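Chapter 5
Following Public Money: How Local Audits Work

Every town spends money that belongs to the people who live there. It fills potholes, pays the night staff at the water plant, buys furniture for the library and prints the ballots. Most of that spending is dull, and I mean that as praise! Dull spending leaves a clear trail. In this chapter we learn to read that trail the way an auditor does, and I hope you'll come to enjoy it as much as I do.

We begin in Bostlow, a river town whose council had never paid much attention to its own purchase records. One October, a new clerk named Meenakshi Nautiyal was asked to pull the paperwork for invoice 3481, a bill for meeting hall supplies. She found the invoice right away. She found the payment, too. What she couldn't find was the purchase order – the form that shows someone had permission to buy the goods in the first place.
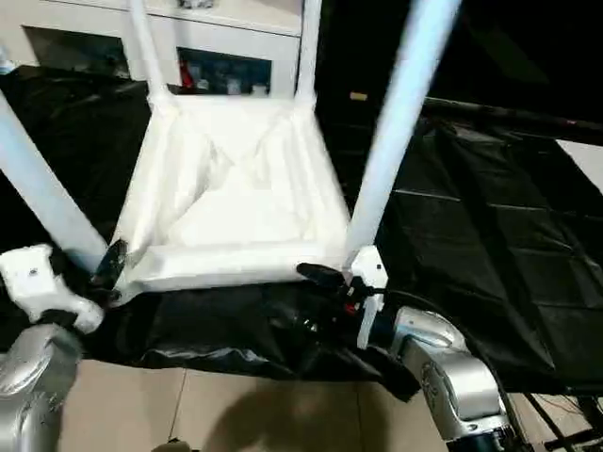

A missing form doesn't prove that anyone did anything wrong. Forms get misfiled, and people in a hurry pick up the phone and order what they need. But a missing form is a question, and an auditor's job is to keep asking until the question has an answer. Nautiyal wrote to the supplier, Vusard, and asked for its copy of the order. Then she wrote a short memo to the council so that her question would be on the record.

Keep that memo in mind. We'll come back to it in Section 5.2, where you'll see how two plain paragraphs changed the way Bostlow approves its bills.

Words to know

Purchase order: a written form giving permission to buy something at a stated price.

Invoice: a bill sent by the seller.

Audit trail: the set of records that lets a reader trace a payment from start to finish.

Approval limit: the largest amount one official may approve alone. In Bostlow the limit was $2000.

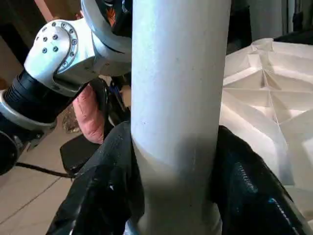

5.1 Who Watches the Spending?

Towns usually split this work between two kinds of auditor. An internal auditor works for the town and looks at records all year long. An external auditor comes from outside, checks the yearly accounts and gives a written opinion on them. Bostlow had only the second kind. Its external auditor, Caoimhe Foley, visited once a year and tested a sample of payments, and invoice 3481 had never been in her sample.

That's how sampling works, and it's a fair method. Still, it leaves room for a curious clerk, a reporter or a resident with a free evening and a records request. Peiyu Hou, whose request letter we'll study later, was a resident of exactly that kind.

Before you read on, find out whether your own town posts its payments online. Pick one and write down which records you would want to see next to it. 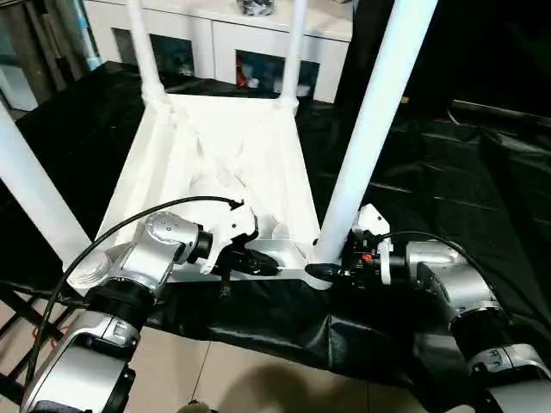
5.2 The Memo and What Followed

Nautiyal's memo reached the council at its next evening meeting. It named the invoice, listed the records she had found and the one she hadn't, and asked who had approved the order. She made no guess about the reason. Council member Eoin Ó Dubhghaill read it aloud, and the council agreed that from then on no bill would be paid until its purchase order was attached.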